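Betero Tabletop Sorting Kit

Product page, updated Oct 6, 2026

The Betero kit is a small pick-and-place package for training rooms, labs and light assembly benches. It comes with an arm, a two-finger gripper, an overhead camera mount, a controller and the Rangel software. Everything runs from one wall outlet. Buyers supply their own table and a computer with a network port.

What is in the box

Arm with base clamp
Gripper with 2 sets of finger pads, one flat and one ribbed
Camera mount and cable
Controller with stop button
Set of painted blocks for setup and practice
Printed setup guide

The base clamp fits most table edges. If your table has a lip or a rounded edge, order the flat base plate, which screws down from above. The plate ships separately and does not include screws.

Setup

Clamp the arm, mount the camera, connect both to the controller and start Rangel. The software walks you through camera calibration using the printed sheet at the back of the guide. Most people finish in around 20 minutes. Run the calibration again if the table or the mount gets moved.

You teach a task by guiding the arm through it by hand. Rangel stores each run, and you can delete the bad ones before building the task. The controller holds up to 200 runs. Older ones can be copied to the computer and loaded back later.

Rangel was last revised in April. The revision added a picker for the drop zone, so you can draw the outline of a bin or basket on the camera view and skip typing in corner positions. Existing tasks open in the new version without changes.

Choosing containers

The kit works with trays, bins and baskets that you already have. Straight-sided plastic trays are the easiest to teach. Deep containers need a higher approach height, which is set under Task, then Clearance. Leave enough room for the fingers to open fully inside the walls.
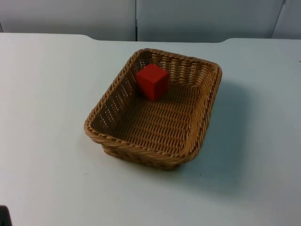 Grurkow, the block-to-basket task that loads with Rangel, is the one we suggest teaching first. It uses a single block and a single drop zone. The block does not have to land in the middle of the container. A red cube near the back-left corner of a wicker basket, with most of the basket floor still free, counts as a finished placement as long as it lies inside the outline you drew. With a braided rim like this one, draw the outline just inside the braid. If the basket sits at an angle to the table edge, turn the outline to match it.

Price and ordering

The full kit is $970, shipping not included. Spare finger pads and the flat base plate are sold through Sander, our parts store. Schools can order by purchase order. Unused kits can be returned in their original packaging.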